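I'm after four people who hate doing laundry. Or love it, I'm not fussy! What I really want is people who'll write down what they do with their clothes for a while and then have a long natter with me about it.

A bit of background. I'm writing a small book about washing day and how households get through it, and it's going to be put out by Brusard, who've been very patient with me. I've done the old stuff already (coppers, mangles, my nan's views on pegging socks by the toe) and now I need the present day. That's where you come in.

What you'd be doing: keeping a laundry diary from the start of June, for 20 days. Just a few lines each time you wash, hang, fold, iron or walk past the pile pretending you haven't seen it. I'll post you a notebook, or you can type it up on your phone if your handwriting is like mine. At the end we'd sit down over a cuppa, at your place or at the Wandar library, and go through it together. I'd like to record the chat if you're okay with that, and if you're not, I'll scribble notes.

You'll get $200 for the whole thing, paid when we've had our chat. I know it's not a fortune. There's a copy of the book in it for you as well, and you can pick whatever name you like to appear under.

Who I'm looking for: anyone over 18 living in Wandar or Duvley. I'd especially love to hear from share houses, shift workers, and people with new babies (if you have a minute to read this, well done). You don't need to be organised. I've already got plenty of organised people and they all colour-code!
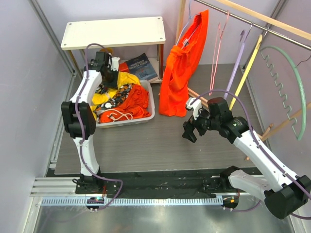

My favourite question is where the clothes live between clean and put away. At our place it's the couch, and then the other couch, and by Friday someone is wearing a shirt straight off the armrest. Some homes have a proper spot for it, with a bin for the clothes and a rail of hangers along the wall, the way it's set up in the photo, and I'd like to know if having the rail right there means things get hung up or if they stay in the bin regardless. Tell me about yours in your note, even if it's a chair.

To put your hand up, send me up to 1000 words through the contact form. Far fewer is fine. Say who's in your household, who does the washing and what drives you up the wall about it. I'll write back to everyone, though it may take me a week or so.

Recent posts
Still looking for old peg bags
The Yagi twin tub that wouldn't die
Tea towels: to iron or not?
Duvley drying greens, a short walk
Odd socks, your replies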